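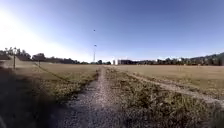
Posted by Arsalan Rajput in Walking surfaces, June 2025

The gravel path on the flat ground at Veltley is the one I get asked about most, usually by people who want to know whether they can take a pushchair or a hybrid bike along it. The short reply is yes to the bike and maybe to the pushchair. The longer one follows, with some notes I made on foot and a few measurements.

The length I walk is 2,860 metres, taken from the map and checked against a wheel. I treat the first 900 metres as a separate section, as the surface there is the loosest and most of the decisions about footwear and tyres come down to it. It is level throughout. My altimeter does not register a change worth writing down, and the skyline is visible from the first step, so there is no navigation to speak of.

Surface

The material is loose gravel in greys and browns, with small pebbles mixed in. I put a handful from the middle of the path through a set of kitchen sieves at home in May. Most of it was held on the coarser mesh and there was very little fine material. Without fines a gravel surface does not bind. It shifts under the heel at each step and you lose a small amount of effort every time. On a short walk this does not matter. Over the whole length and back I notice it in the calves.

Weeds come up in scattered tufts through the stone. They are a fair guide to where people walk, because regular footfall keeps them down. I tend to follow the barest line and move over only when a bike comes through.

A second track branches off and curves away to the right. It is a paler colour, beige, and made of compacted earth and fine gravel, with faint tyre ruts. Between the two is a broad strip of low weeds, dry stalks and bare soil. For walking I prefer the pale track for as long as it goes my way. The fines have packed down and the foot stays where it is put. In wet weather I would reverse that, as compacted earth of this sort goes slick on top and the ruts hold water, while loose gravel drains.

Edges

There is no kerb or edging board on the gravel. Grass and weeds creep in from both sides, so the usable width varies from one stretch to the next. I took the width at 25 points with a tape and the spread was large enough that I would not quote an average. If two of you intend to walk side by side, expect to drop into single file now and then.

The fields either side are dry grass, straw-coloured in the main and greener close to the path. A thin dark line crosses the left-hand field on a diagonal towards the gravel. I have not been over to look at it. It could be a ditch or only a furrow, and I mention it for anyone thinking of cutting across with a dog.

Footwear and tyres

I have used two pairs of shoes here. The Wemura trail shoe has deep lugs, and the lugs pick up pebbles of exactly the size found on this path. I stopped to clear them more than once. The Limier is a plain walking shoe with a shallower tread and it did better on every count except grip on the grass. Neither let stones in over the collar, though low trainers will.

For bikes, anything wider than a road tyre is fine at moderate pressure. Brake early, as the front wheel will wash out on the loose stuff if you turn and brake together. For pushchairs, large air-filled wheels will cope. Small hard swivel wheels will not, and the pale track is the better option for them.

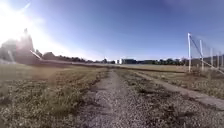

Light, shade and landmarks

There is very little shade on the path itself. The trees form a long row on the horizon and are of no use to you until you are nearly there. With the sun low on the left the glare is strong enough to wash out that whole side, and a cap with a proper peak does more than sunglasses. I carry a litre of water in warm weather and have not needed more.

For a bearing, use the small white building straight ahead. The path appears to run right up to it, and it stands out well against the darker background. A dark flat-roofed building sits immediately to its right. Far over on the left is a tall pointed structure, a tower or spire by the look of it, with low buildings grouped round the base. It makes a second fixed point if you want to take a rough cross-bearing.

Timing

At my normal pace the outward leg takes a little over half an hour. I walked the first 2,000 metres on gravel at a steady rate and lost perhaps two minutes compared with tarmac. The return is the same, there being no slope to help or hinder.

I still want to repeat the sieve test with material from the far end, and to re-measure the widths once the verges have been cut.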